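Bring Back the Long Lunch Hour at the Library

Our town library closes its reading room from noon to two, and has done so since August. The reason given was staffing. I don't doubt the numbers, but I think the choice of hours was wrong, and I would like to see it changed before the next budget is passed.

Midday is when the room was used by people who had nowhere else to sit. Retired people came in after their errands. Home health aides came between clients. The clerks from Granix, the tile warehouse on the corner, ate in their cars and then read the paper for 22 minutes before going back. None of these people will come at seven in the evening, which is when the room is now open and mostly quiet.

The library's answer has been to point to its online service. You can borrow 2736 titles through Skedeo without leaving home. I use it myself and it works well enough. But a person who wants to get out of the house for an hour is not helped by being told she can read in her kitchen.
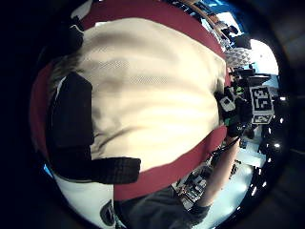
A place to sit is a public service, and we should be willing to pay for it as one. We pay for benches at the bus stops and for the picnic tables at the lake, and no one asks how many books were checked out there. Sitting indoors is treated differently, as if it had to be justified by something else. I don't see why. Someone in a big knit sweater, settled back in a deep red chair, is getting something from the town that she would otherwise have to buy with a cup of coffee. For many people that cup of coffee, five days a week, is real money.

Rozália Vincze, who sits on the library board, has argued that the evening hours serve working parents. That is a fair point, and I would not want to take the evenings away from them. But the room is open four evenings a week, and two would do. The hours saved could be moved to the middle of the day at no added cost – the same people on the desk, the same lights on.

If the board does want to spend something, the sum is small. Zsolt Csonka put it at 174 dollars a week for one part-time attendant when he spoke at the last public meeting. The town spent more than that on the new sign.

The board takes written comments until the end of the month. Mine is already in, and it asks for the noon hours back on Mondays, Wednesdays and Fridays to start with.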